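Cuaderno del taller, domingo 12 de enero

Sigo con el equipo de Clumau. Ayer quedaron fuera el disipador y la fuente, hoy toca el procesador. La caja la dejo tumbada sobre el banco, con la tapa lateral quitada, porque de pie la placa se ve mal.

Limpié la pasta vieja con alcohol y papel sin pelusa, dos veces. La tapa metálica no queda como un espejo y no hace falta que quede. Pregunté a Estrella si prefiere la pasta de siempre o la de Grekach que llegó en agosto. Dice que la de Grekach, y que ponga poca.

Para no olvidar: mirar los contactos del zócalo con la lupa y luz de lado antes de bajar nada. En el equipo anterior, el de Brandão, había uno doblado y perdimos la tarde entera buscando el fallo en la memoria.

Pendiente: pedir los tornillos del disipador a Hakier (referencia 654), apuntar la versión de la BIOS cuando arranque, etiquetar la bolsa de los cables. 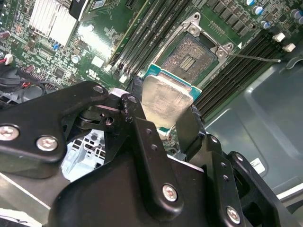 Marina Karras, técnica de taller

El procesador justo encima del zócalo, todavía vacío, con el marco de carga levantado. En esta placa verde el triángulo blanco está impreso a la derecha de la esquina superior derecha del zócalo; lo dejo escrito porque siempre lo busco en el lado contrario. Después del montaje, primera prueba con un solo módulo de memoria.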